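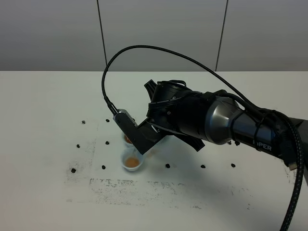 Grímsdóttir asked, on reading the August report, whether the new fingers had been tried on anything that could spill, and said a drop in cycle time would mean little to her if they had not.

They have now. The results are in section 2.

Progress report to Markberg, gripper comparison
January 14, 2026

1. Work done in the period

The long flat fingers and the short Halow fingers were compared on the same arm with the same controller settings. The task was the tea service: lift a small cup, move it one grid position, set it down. Cups were filled by hand before each run. A run counted as failed if the cup tipped, slipped or was set down outside its target.

The marker grid stayed on the table for all runs. Start positions for the cups and the teapot were drawn from a list fixed in advance -- operators did not choose them.

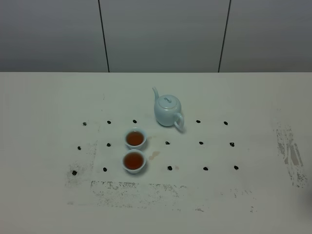 Figure 2. Teapot and two filled cups on the marker grid.

2. Results

The long fingers completed 103 of 110 runs. Four of the failures were slips at the rim, and the other three were placement errors. The Halow fingers completed 94 of 110. Of their 16 failures, 9 came at one grid position where the wrist had to approach at a steep angle.

Spills were logged separately. A run could pass on placement and still lose liquid, and both finger sets did this at the higher of the two speeds. We do not yet have volumes, only yes or no.

The Traltine controller was tried briefly. Its force reading drifted during warm-up and those runs are excluded from the totals.

3. Camera and cabling

Calibration between the arm camera and the table is repeated at the start of each session. Cable routing remains a limit on wrist rotation -- two planned approach angles were dropped for this reason.
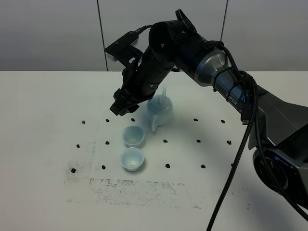
4. Next period

Weigh each cup before and after a run. Repeat the Traltine trial after a full warm-up. Begin handle grasps on the teapot, empty at first. No change to the budget is requested.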